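**Pond netting over winter, worth it or not?**

**mudlark_2**
Moved to Clislow in March and inherited a garden pond, 1,000 litres going by what the last people left written on the pump box. Six goldfish. The neighbour says to net the whole thing from leaf fall until spring. Do I need to? It looks ugly and I'd like to see the fish.

**Tenchy**
Yes, net it. Leaves sink, rot and turn the bottom to black sludge. Mine is 2,783 litres (I metered it on the fill) and the one year I left it open I was pulling out muck till May. Filden sell a cover net with pegs. Get the small mesh.

**oldreeds**
Disagree. I've never netted mine. Frogs get stuck under the edges and birds get their feet caught. Skim the leaves off every couple of days and you're fine. Takes me ten minutes.

**Tenchy**
Depends what's overhead. I've got a sycamore. Ten minutes wouldn't touch it.

**oldreeds**
Fair enough with a sycamore. OP hasn't said what trees there are.

**mudlark_2**
One apple, and next door's birch leans over a bit. What do you skim with? The garden centre wanted 30 quid for a Zisura one with a long pole.

**pennywort**
Birch is worse than you'd think, the seeds get everywhere and block the pump sponge. I'd net for the worst few weeks and take it off after. Keep it pulled tight and raised on canes, then the frogs can get in and out.

As for skimming, don't spend 30 on a pole. A cheap net does for a small pond if you can reach the middle. The kids' ones are all right for picking bits off the top.

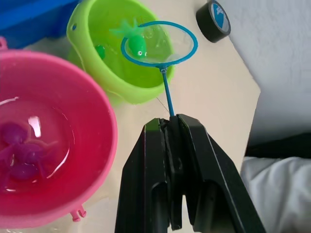
Blue toy net, thin handle, round hoop.

**Tenchy**
That handle will snap on the first wet clump of leaves.

**pennywort**
So don't lift clumps with it. Bits off the top, as I said.

**oldreeds**
I'd still want a proper pole for the far side. Ogola do a plain one, no frills. And stop feeding once the water gets below 10 degrees, whatever you decide on the net.

**mudlark_2**
Thanks all. Will net it while the birch is dropping, on canes, and skim the rest of the time. Does the pump stay on all winter?

**Tenchy**
Yes, but lift it off the bottom.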